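A short thread on what we have been doing at Ircombe this term. It's about how a robot arm decides when to close its fingers, and what happened when we let it wait.

The task is simple: pick up an orange, put it in a basket. Most policies plan a run of movements from one look, carry them all out, then look again. If the fruit isn't quite where the plan expected, the fingers shut on air or push it along the table.

Thịnh Chu's idea was to let the length of that run change. Far from the fruit the arm commits to 28 steps before it looks again. Close in, it drops to 3.

The switch comes from the policy's own disagreement. We sample 12 plans from the same view. If they agree, carry on. If they spread out, cut the run short. We called the method Florine, after the lane the lab is on.

No extra training for any of this. It sits on top of the policy we already had, Campos, which learned from people driving the arm by hand. We changed how the plans are used and left the weights alone.

Result so far: fewer missed grasps, and most of the gain is in the last bit of the approach. Releases over the basket didn't improve. Telmo Paredes thinks the plans agree too easily there - they all say "open", just at slightly different heights.

It is slower. Sampling that many plans costs time on every look, and near the fruit it looks a lot. We could probably get away with fewer samples but haven't tested that properly.

Two things we got wrong early on. We measured the spread over the whole plan, when only the first part matters. And we left the finger command out of it, so the arm could be certain about where to go and unsure whether to grip, and carry on regardless.

Views from the wrist and from the fixed camera:
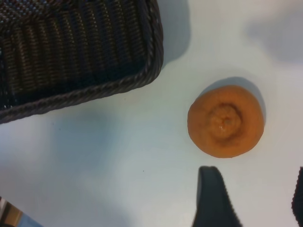
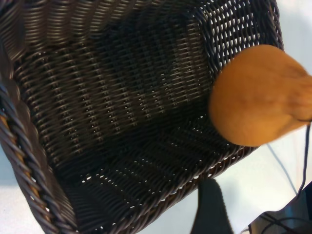
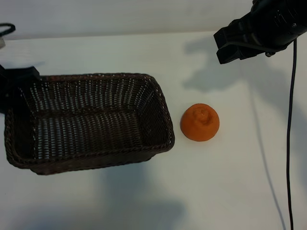

The basket task at Ircombe. The last picture is from the fixed camera.

Write-up planned for November, with the code going on the Cemow page at the same time. Next job is the release.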